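We are looking for people to write short plot summaries of films. We've read plenty of ads for this kind of work and believed very few of them, so we will try to keep the promises small.

Rikstead is a film catalogue used mostly by libraries and a handful of regional cinemas. It lists 943 feature films. Of those, 692 have a synopsis we would defend. The rest have something copied from the back of a video case, or two lines that give away the ending, or a paragraph that seems to be for a different film.

## The work

You watch a film all the way through and write a summary of around 120 words. It says who is in the story, what they want and what gets in the way. It stops before the last act. You also note the year, the running time and anything on the print that disagrees with what we already have.

We don't want praise. "Heart-warming" is a claim about the reader's heart, and we have no way to check it. The same goes for "unforgettable", "a triumph" and "a love letter to" anything.

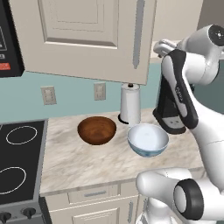
*Robot arm over a marble countertop, in a simulated kitchen.*

Each writer takes 40 titles, spread over the winter and finished by the end of July. Some will be good. A fair number are television thrillers in which a man stands in a car park and explains the plot, and you'll be expected to sit through those as well.

## Pay

We pay a flat fee per accepted summary, sent to you in writing before you agree to anything. One round of changes is included. If we ask for a second round because we changed our minds, we pay for it.

There is no exposure, no points scheme and no "path to a permanent role". We have seen that phrase in too many ads to use it ourselves. This is casual contract work and it may not continue. 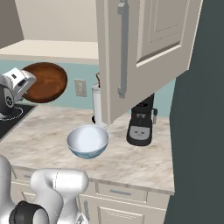
## Who should apply

You should write plain English and be able to tell a plot from a theme. A film degree is fine but we won't rank you higher for it. Neither will a list of favourite directors help.

Please don't apply if you plan to work from other people's summaries. Errors get passed along that way, and we recognise most of them by now. The Tiltine collection came to us with the wrong sister dying in three separate entries, all plainly taken from one source.

Text made by a program and tidied up afterwards counts as other people's summaries. 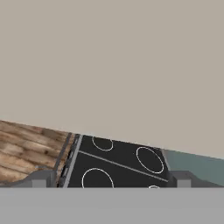 *Wooden countertop and a bare beige wall, also simulated.*

## How to apply

1. Pick any film made before 1995 and watch it again, even if you think you remember it.
2. Write the summary to the rules given earlier.
3. Add one sentence on the thing you found hardest to leave out.
4. Send both as plain text through the Rikstead contact page, with "Synopsis writer" in the subject line, by 15 March 2023.

No cover letter, please. We doubt they tell us much, and we suspect you don't enjoy writing them.

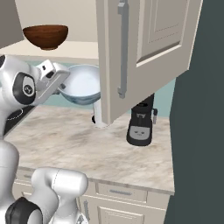 Elis, asked to look over a draft of this ad, thought it was too gloomy: "You left out that some of these films are wonderful and hardly anyone has seen them. I would have done the first ten just for that. The rule about stopping before the last act is harder than it sounds, though, and you should warn people that their first few will come back covered in notes."

Fair enough, consider yourselves warned. We still aren't putting "wonderful" in the ad under our own name.

Everyone who sends a sample will get a reply, yes or no.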